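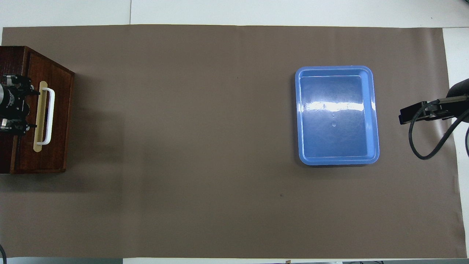
Dayana Beltrán

Opening a box by its handle is mostly a planning problem, and we keep treating it as a perception problem. The left gripper is at the handle. The right one is over by the blue tray. Each arm's planner can find a path alone, and that tells you little about the pair.

At Nundard we spent 30 days tuning the detector and 6 on the scheduler that decides which arm moves first. I would swap those numbers. A shared timeline for both arms -- one clock, one queue -- should come before another round of labels. Fermín Saavedra disagrees, and he can write his own column.

October

Contact Nundard | © Nundard | Back to top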